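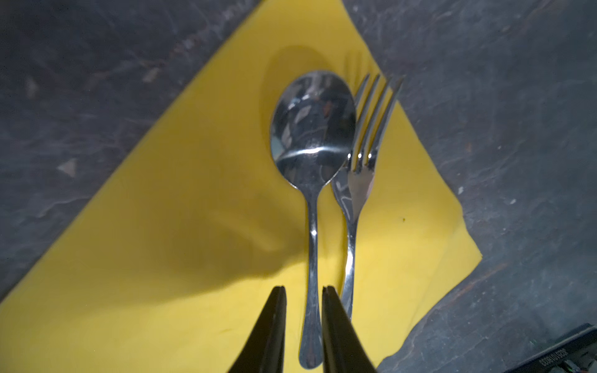
What does the table-setting cell do?

It lays out a napkin, a spoon and a fork at each place, and it clears them again at the end of a run. The cell is one arm on a fixed base with a two-finger gripper and a small camera at the wrist. It works over a single tabletop, and everything it handles has to start inside the reach line.

Who is this page for?

Anyone on the Skorkcombe floor who starts, cleans or resets the cell. If you are changing the program itself, read the Cruzado setup notes first and then come back for the daily checks.

What do I check before the first run of the day?

Power up the controller and wait for the arm to finish its self-test. Open and close the gripper with nothing in it. Both fingers should travel the same distance and meet evenly along the tip. Wipe the wrist camera lens with a dry lens cloth. Then run the homing routine and watch it all the way through with your hand near the stop button.

Why are the fingers tapered?

A spoon or fork handle lying flat leaves very little room on either side. The fingers have to come down straddling the handle, and the narrow tips let them get close to the tabletop without pushing the next piece out of the way. The wide fingers that came with the gripper are in the second drawer. They are for the cup program only.

The gripper closes on the spoon and bumps the fork. What's wrong?

Usually the two pieces are too close together. When the fork sits tucked against the spoon bowl, the handles can be near enough that the right finger comes down over the fork. Re-space them by hand and run the pick again. If it keeps happening with good spacing, the wrist has probably turned slightly on its flange. Redo the wrist alignment (see below).

How do I redo the wrist alignment?

1. Stop the program and put the arm in manual mode.
2. Move to the saved point called WRIST CHECK.
3. Set the alignment bar between the fingers and close at low force.
4. Loosen the 4 flange screws a quarter turn each, let the gripper settle on the bar, and tighten them again in a cross pattern.
5. Open, remove the bar, and run one spoon pick at slow speed.

Put the bar back in its sleeve. A nicked bar will give you a crooked gripper every time.

Does it matter which way up the spoon is?

It matters for the grip height. With the bowl turned face down, the back of it is the high point and the handle lies at a different angle than it does face up. The program has a setting for each. Check that the setting on the panel matches how the spoons are laid before you start.

The camera loses the spoon. Is the camera broken?

Probably not. Polished steel reflects whatever is around it, so the bowl can show bright patches and dark streaks that change as the arm moves. The arm also throws its own shadow over the napkin on the way down. Try these in order:

Clean the lens.
Turn off any lamp that was not there when the cell was taught.
Close the blind on the Kimville side of the room.
Teach the spoon again from the panel, with the arm at the normal pick height.

If the fork is found and the spoon is not, it is nearly always reflections.

Can I use a different color napkin?

Yellow on the dark tabletop is what the cell was taught with, and it gives the camera a clear edge. Other colors need a new teach. White works once taught. Dark gray does not work on this table, and we have stopped trying. Use plain paper napkins with no print or embossed border.

Do creases in the napkin matter?

Faint creases are fine. A fold that stands up is a problem if it is under a handle or in the path of a finger, as the gripper will catch it and drag the whole napkin. Press it flat. Damp napkins should be thrown out.

How often do the fingers need cleaning?

At the start of each shift, and again if the cell has been running for more than 3 hours. Use a lint-free cloth and a little isopropyl alcohol. Do not use the kitchen degreaser. It leaves a film and the handles slip.

When are finger pads replaced?

When the surface looks shiny or a spoon rotates in the grip during the lift. We get some 78 shifts out of a set. Spares are ordered from Merdale, so write it on the sheet when you open the last pack.

How do I clean the tabletop?

Brush off crumbs and paper bits first, then wipe with a barely damp cloth and let it dry. Small pale marks that stay after wiping can be left alone unless the camera starts picking them up as objects. If it does, note where they are and use the mask tool on the panel to block them out.

What does error 19 mean?

The fingers closed and did not feel anything between them. Either the piece was not there or the pick height is too high. Clear the error, raise the arm by hand from the panel, check the piece is where it should be, and run again. Three in a row means stop and get help.

Can I reach in while it is paused?

No. Paused is not stopped. Press the stop button, wait for the arm light to change, then reach in.

Who do I ask?

Gil-soo Shin looks after the cell and keeps the repair sheet. Leave the arm parked and the controller on when you report a fault, so the error log is still there to read.

Page last changed Wed 10 August. The cup program will get its own page in October.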